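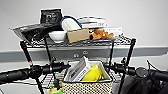
Hetlow Wire Shelf Rack, Black

An open wire rack for halls, spare rooms and offices where things tend to pile up. The top shelf is a flat metal grid on thin uprights, finished in black. It takes trays, bowls, small boxes and soft toys, and leaves space beneath for a basket.

Shelf width: 410 mm
Grid spacing: 40 mm
Fixings: 6 screws, supplied
Finish: black

Assembly takes around 20 minutes with a cross-head screwdriver. Fit the uprights first and leave the screws slightly slack until the shelf is level.
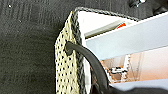 Dotted bags and baskets in cream or beige go well with the black wire and are handy for flat boxes, folders and odds and ends. Storage is sold separately – see the Bridalus range.

Wipe the rack with a damp cloth. Do not use scouring pads on the finish.

Supplied by Brendano. Spare screws can be ordered by post.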